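Kelach Battery Recall: Frequently Asked Questions

Which cars are covered?
The recall applies to the Kelach hatchback and the Kelach Pop fitted with the 44 kWh battery pack. A total of 3566 cars are affected. The Muvow van uses a different pack and is not included.

What is the fault?
A coolant fitting under the rear seat may loosen over time. If coolant reaches the connector, the car shows a yellow battery warning and limits power.

Can I keep driving?
Yes, if no warning is shown. If the warning stays on after a restart, park the car outdoors and call a Fandow dealer. Do not charge it.
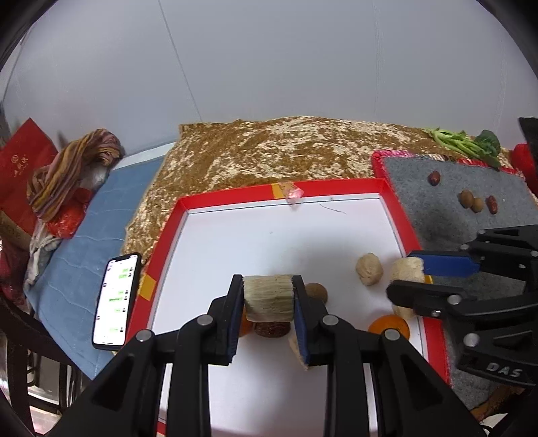

Fandow Service Desk
Technical Editor, Owner Information

How long does the repair take?
Allow 2 hours. The dealer replaces the fitting, tops up the coolant and updates the battery software. Arrive with the charge level below half.

Is there a cost?
No. Owners who already paid for this repair can claim up to $300 with the original invoice. Claims for towing are handled separately.

Will the update change my range?
No. The range estimate resets and needs a few full drives before it settles.

I bought the car used. Will I get a letter?
Letters go to the registered address. If yours is out of date, give the dealer your VIN. Bookings open in May.

Last updated 29/03/2020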